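Old tower as a home file server – talk me into it (or out of it)
Forum: Home Computing > Second Life for Old Machines
Started 24th September

pelican_drawer
So I've been bitten by the bug! My aunt cleared out her study in Skurkoston and I came home with a black desktop tower nobody in the family wanted. It boots, it's quick enough, it has room for more drives than I own, and I want to turn it into a file server for the whole house. We have 876 GB of photos and home videos spread over old laptops, two phones and a shoebox of USB sticks, and I can't wait to see it all in one place.

Questions for people who have done this:
Is the power bill going to sting?
Do I need matching drives?
Can I keep the power supply it came with?

I'm happy to learn command line stuff if it comes to that. I have a free week in October and a big pot of coffee.

Chauke
Do it! I've run one like that in my hall closet for years and it's the best computer I own. Ours holds the family photos, all my ripped CDs and the kids' school projects, and my wife can get to everything from the couch.

On drives: no, they don't have to match, but if you mirror two of them you only get the space of the smaller one. I'd buy two new ones the same size, put the photos on those, and use whatever is lying around for stuff you could stand to lose.

On power: get a plug-in meter before you decide anything. Mine was drawing 102 watts doing nothing at all, which shocked me. I took out the graphics card, turned on the sleep settings in the BIOS, and it went down by more than half. If your processor has graphics built in, pull that card on day one.

tallgrass77
I'll be the grump. An old tower is a noisy space heater. A small two-bay box uses a fraction of the power, fits on a shelf, and you set it up from a web page in an evening. I went through the whole tower phase and spent more on fans and adapters than the little box cost me. Old power supplies worry me too. When one dies badly it can take the drives along with it.

Chauke
Fair on the power supply, I'd replace that. I don't agree on the rest. When my board died I bought a used one and was running again the next day. When my brother's little box died he had to hunt down the same model to get at his drives.

tallgrass77
Depends on the box. Mine uses plain Linux volumes and any PC will read them. But sure, check that before buying.

Ntombi Venter
Can I ask what happens with backups in all this? Two mirrored drives in one case is one lightning strike away from nothing. I keep a third drive at my sister's place in Asonmont and swap it when I visit. It's low tech and I love it. Pelican, please plan that part before you copy a single photo over.

pelican_drawer
Oh this is great, thank you all. I hadn't thought about backups beyond the mirror, so that's now at the top of the list. And Chauke, there is a graphics card in there and it's a whopper, so out it comes.

Tallgrass, I hear you on noise. It would live in the laundry room with the door shut, so I think we're okay? The heat I'm less sure of.

millpond_ed
Heat is mostly dust in my experience. Take the tower outside and blow it out with canned air, holding the fan blades still with a finger while you do. Then look at the front intake filter, if it has one. Mine looked like felt.

A few more things I wish I'd done the first time:

Take phone pictures of every cable before you unplug it, above all the little front panel ones for the power button and lights.
Replace the coin battery on the board. They're cheap, and a flat one makes the clock wander, and then your backup schedule goes haywire.
Label the drives on the end you can see once they're mounted. Write the last four digits of the serial number on tape. You will thank yourself when one fails and you have to guess which.
Run a full memory test overnight before you trust it with anything.

tallgrass77
The drive label tip is gold, I'll give you that one.

pelican_drawer
Labels, battery, memory test, got it. Should I be scared of the thermal paste? The cooler has been on there since the thing was built.

Chauke
Not scared at all. Run it for a bit first so the old paste softens, shut down and unplug, then twist the cooler gently before lifting. Clean both faces with rubbing alcohol and a coffee filter, then one pea of new paste in the middle. I used a tube of Truvik because the shop had it, and my temperatures dropped 7 degrees. I was so pleased I told everybody at dinner.

And lay the case down on its side with the panel off for all of this. Fighting a heavy cooler on an upright board is miserable, and screws fall straight into the power supply. With the board flat you can see what you're doing and rest your hands.

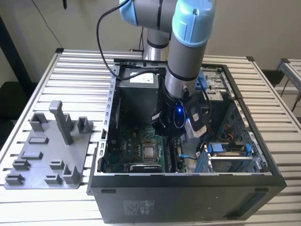

millpond_ed
Seconding the flat case, and keep a magnetic dish next to it for the screws. Pelican, one last thing on speed: check that the network port is gigabit. If it turns out to be an old 100 megabit one, copying all those videos will eat your whole free week, and a cheap add-in card fixes it. Post your meter reading once the graphics card is out, I want to know how low you get!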